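1/ Spent most of May rewriting how our cloth-folding policy handles time. Short thread on what changed, mostly so I can find it again later.

2/ The old loader matched the left and right grippers by frame index. Fine if both streams start together and never drop a frame. Ours did neither. Over 200 episodes had the two hands out of step by the end.

3/ Shirin Hashemi spotted it in a replay. The right jaws closed on the fabric, and the left ones were still traveling. The policy had learned that gap as if it were a skill.

4/ The new loader resamples everything onto one clock before it cuts windows. Poses get interpolated. Jaw width doesn't – it takes the last known value, so a grasp stays a grasp.

5/ We re-ran all 2,831 episodes through it in Kevetti. Eulalia Cabral wrote the check that throws out any episode where the pose track jumps between samples. Beds are hard for tracking: big plain surfaces, few corners to hold on to.

6/ Two grippers on one blue cloth, on top of a beige duvet. The duvet has folds of its own, so the segmenter has to tell one set of creases from another. Color helps a lot in a case like this. White on white is still bad.

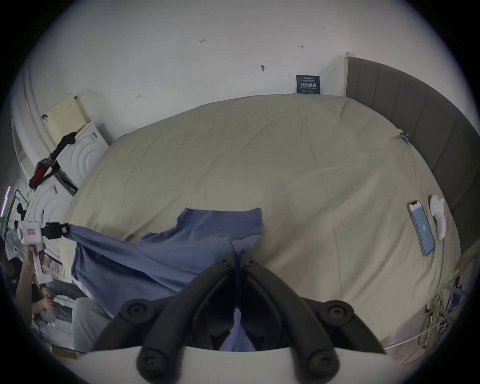

7/ Next is the planner. It currently picks both grasp points at once. I want it to pick one, look again, then pick the other. Slower, but the cloth moves after the first pull.

8/ Loader code is in the Jirkeo repo under tools/sync. The config for window length is the one to read first. Default is 2 seconds, and I'd try 5 for large items.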